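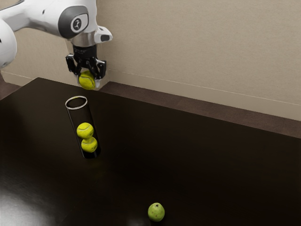
poltau-recipes, readme

Old family recipe cards typed up from the Fontana box. 336 cards, 300 done, rest are too stained or in Nonna's shorthand. Will get to them.

Files
cards.csv - one row per card
notes.txt - margin scribbles, kept seperate
units.csv - her cups to grams

Columns
id, title, who, serves, text. "who" is blank when the card isn't signed. Spelling left as is, even the bad ones.

Known problems
Card 237 is two recipes on one card, not split yet. 11 cards have no oven temp. Don't guess, leave empty. Fractions got mangled on import, mostly fixed, check the cakes.

Typing: Graziella Sorrentino. Checking: Debora Marino, up to the soups so far.

Use it however you like, just keep the names on. Fixes welcome, send teh card id with them. Next upload Sunday if the scanner behaves.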